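About Sorninlow Percussion School

Sorninlow Percussion School teaches hand drums, frame drums, snare and tuned percussion to children and adults. Instruction is given in small groups and in individual lessons. The school occupies the ground floor of the former Brusel dye works and shares a loading entrance with the Ďurica print studio, which supplies our concert programs.

The school is independent and does not require an audition. Students are placed by a short listening and rhythm check at the first lesson. The check covers steady pulse, echo patterns and simple meter recognition. It is used only for grouping and is not kept on record after placement.

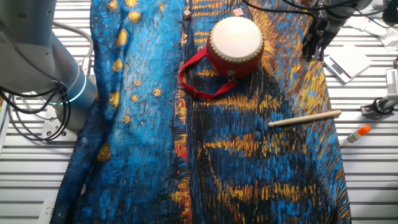

Small red drum with studded rim, on printed cloth.

How teaching is organized

The course is divided into 4 levels. Each level has a fixed list of rudiments, a reading requirement and one ensemble part. Students move up when all three items have been signed off by the teacher, at any point in the year. Repeating a level is common, and there is no extra fee for doing so.

Level 1 covers grip, stance, single strokes, double strokes and quarter-note and eighth-note reading. No instrument is needed at home; a practice pad is enough. Level 2 adds sixteenth notes, accents, basic hand drum tones (open, bass, muted) and the first ensemble part. Level 3 adds compound meter, dynamics over long phrases and an introduction to mallets. Level 4 is built around repertoire, and each student prepares a program with a written practice plan.

Group lessons have a maximum of 3 students per teacher at Levels 1 and 2. Individual lessons are available at every level. Hearing protection is required in all rooms where snare or kit is played, and it is provided at the front desk on request.

Instruments and maintenance

The teaching collection is kept in a humidity-controlled store and is lent to enrolled students by the term. Natural skin heads are sensitive to changes in moisture. In a dry room the skin tightens and the pitch rises; in a damp room it slackens and the tone becomes dull. Borrowed drums should be kept away from radiators, windows and car trunks. Tacked heads cannot be retuned with a key, so a drum of this type with a slack head should be brought back to the store and left to recover at normal room humidity before it is played.

Minor repairs are carried out in our own workshop. These include cord replacement, rim sanding and refitting of loose hardware. Head replacement on tacked drums is a longer job. The old tacks are drawn, the shell edge is checked on a flat plate, and the new skin is soaked, stretched and fixed in opposite pairs. The drum is then left to dry slowly and is not returned to the store until the head has settled.

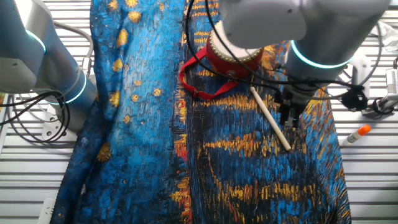 The Skidier Room

Our main ensemble room is named after the Skidier mill stream, which runs under the east side of the building. The walls carry slatted absorbers on two sides and heavy curtain on the other two. Curtains are drawn back for choir and mallet rehearsals, where a longer decay is wanted, and closed for kit. The floor is floated on rubber mounts — a condition of our lease, given the print studio next door.

The room can be hired outside teaching hours by local ensembles. Hire includes music stands, chairs and use of the kitchen. It does not include instruments from the teaching collection.

Sticks, beaters and technique

Teachers at Sorninlow follow a common approach to stick technique so that students can change groups without relearning basics. The fulcrum is taught between thumb and first finger, with the remaining fingers closed lightly. Rebound is introduced early. Beginners tend to press the stick into the head, which chokes the tone and tires the wrist.

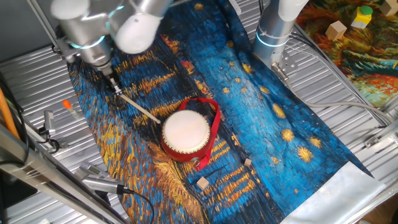
Stroke height is taught as the main control for volume. Students first learn low and high strokes at a single tempo, then combine them as accents and taps. Speed is added last. A metronome is used in every lesson at Levels 1 and 2, and less often after that, when ensemble timing becomes the main concern.

Enrollment

New students may join at the start of any term. The longest term begins in April. Forms are available at the front desk and should be returned with the first payment. Places are held for returning students until the close of enrollment, after which they are offered to the waiting list.

Page last revised February 2, 2020.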